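Pletine Opens Its Doors to Teach Robots the Family Laundry

WIDMER – Pletine, the home robotics group based in Widmer, has finished the first round of Cladano, a project that gathers examples of people folding clothes so that a learning system can pick up the skill. The round ran through March and brought in 842 recorded folds, and we're thrilled with how it went!

Anyone who has tried to explain how to fold a shirt knows how hard it is to put into words. Cladano skips the words. People take a gripper in each hand, do the job at their own pace, and the tools record what the hands did along the way. No robot arm is needed for this part, so a new recording table can be set up in a morning.

The first round covered 12 kinds of clothing and household cloth. Towels made up 300 of the recordings (they're a friendly place to start), and shirts came next with 284. The rest were pants, pillowcases, aprons and a stubborn pile of fitted sheets that will need a second visit.

Shirts have been the team's favorite by far. A collar, a placket and two sleeves give the system plenty to work out, and people go about them in very different ways. Some start with the sleeves, some with the hem, and a few turn the whole thing face down first. We kept all of it.

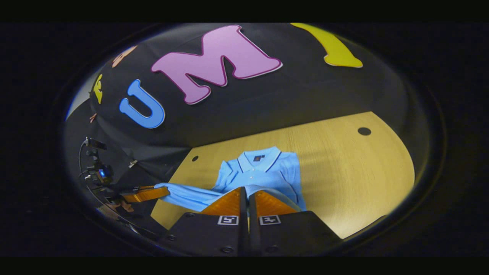 Missed grabs and do-overs stay in the collection too, marked as such. A system that has only ever seen perfect folds has little to go on when a cuff slips, and cuffs do slip.

The recordings now go to Cirumside, our training partner, where work on the first folding model is already under way. Early results will be shared once the model has been tried on clothes it hasn't seen before.

A second round is planned at the Widmer workshop, with sweaters, socks and kids' clothes on the list. Sessions last an hour, and no experience with robots is needed. To sign up, stop by the Pletine front desk any weekday before 4 p.m.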